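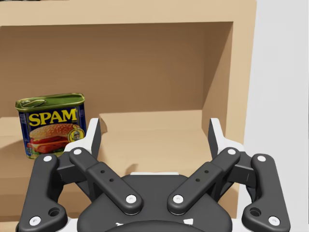 Makum Shelf Tasks: Frequently Asked Questions

This page answers the questions most often sent to the Makum support desk about the shelf task set, its planner and its evaluation tools. It applies to the July release. Users of earlier releases should read the migration notes first.

General

What is Makum?
Makum is a software package for testing robot control and planning code in simulation. The shelf task set covers reaching, grasping and placing packaged goods in open cabinets. It is maintained by the Datavance tools group under the direction of Ekua Antwi.

Do I need a physical robot to use it?
No. All shelf tasks run in simulation. The control interface accepts the same commands as our hardware driver, so a policy may be moved to a supported arm without changes to its output format.

How many episodes are supplied?
The release contains 1,988 recorded episodes, of which 127 are held back for evaluation. The held-back episodes may be viewed but must not be used for training.

Scene and objects

Which objects appear on the shelves?
Objects are drawn from a fixed list of grocery items, including a SPAM can with its printed label. Labels are kept at full resolution because several perception tests depend on reading or matching them.

Why does the object sometimes start to one side of the gripper?
Start positions are sampled across the width of the shelf floor. A can placed to the left of the open fingers is a valid start and does not indicate a calibration fault. The planner is expected to shift the wrist sideways before moving forward.

Can shadows be turned off?
Yes. Set the lighting option to "flat" in the scene file. Results obtained with flat lighting must be reported separately -- segmentation scores tend to be higher under that setting and are not comparable with the default.

Perception

The wrist view includes the gripper itself. Should it be masked?
This is left to the user. A mask for the fingers and linkage bars is provided for every time step. The baseline detector does not use it. If your detector reports the finger pads as objects, we recommend applying the mask before changing any thresholds.

Is depth available?
Depth is available at every step and is aligned with the color view. It is noise-free by default. A noise model contributed by Weidong Yuan can be enabled in the sensor file.

Planning and control

Why does the planner reject a grasp that looks clear?
The most common cause is the collision margin around the side panels of the cabinet. The planner checks the full sweep of the fingers as they open and close, including the outer links, which extend beyond the pads. A grasp close to a side panel may therefore fail even when the pads have room. The margin may be lowered in the planner file, although contact with the cabinet ends an episode.

How many times will the planner retry?
The default is 3 attempts per episode. Each attempt is written to the log with the reason for its failure.

May I replace the planner with my own?
Yes. Any planner that returns a timed joint path can be registered. Tudor Cârstea maintains a short template, found in the "planners" folder, that shows the required calls.

Tooling and support

What is Museo?
Museo is the episode viewer. It plays back the camera view beside the joint values and planner messages, and allows two runs of the same episode to be compared. Up to 4 runs may be loaded in one session.

Museo shows the gripper open but my log says closed. Which is correct?
The log records the command, while the viewer displays the measured finger position. A short delay between the two is normal. If they disagree until the end of an episode, please submit a report.

How do I report a fault?
Use the report form in Museo, which attaches the episode number, random seed and software version. Reports are reviewed by Nkrumah Addo. Those sent without a seed may be returned, as the fault often cannot be repeated.

Whom should I contact about licensing?
Licensing requests, including those for classroom use, should be addressed to Ingvar Eskildsen at the Datavance office. Please state the name of your institution and the number of seats required.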